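Section 4. Preparing the Family Line Record

1. Open the Willey workbook to the lineage chart. Enter your own name on line 15, then work backward one generation at a time.

2. Beside each name, write one pattern you wish to see ended and one gift you wish to see carried forward.

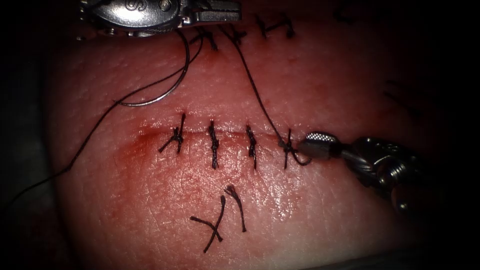 Note: Leave a line blank if the ancestor is unknown. A blank line may still be prayed over.

3. Read the Dreklow blessing aloud over each completed line – slowly, and with the name spoken in full.

Caution: Do not record accusations against living relatives. The record may be read by others in the household.

4. Sign the chart and place it in the back pocket of the workbook. 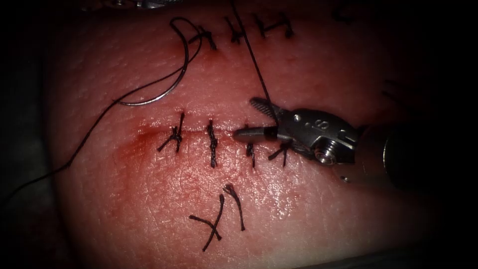

Section 5. Meeting With Your Prayer Partner

Bring the signed chart to the first meeting in August.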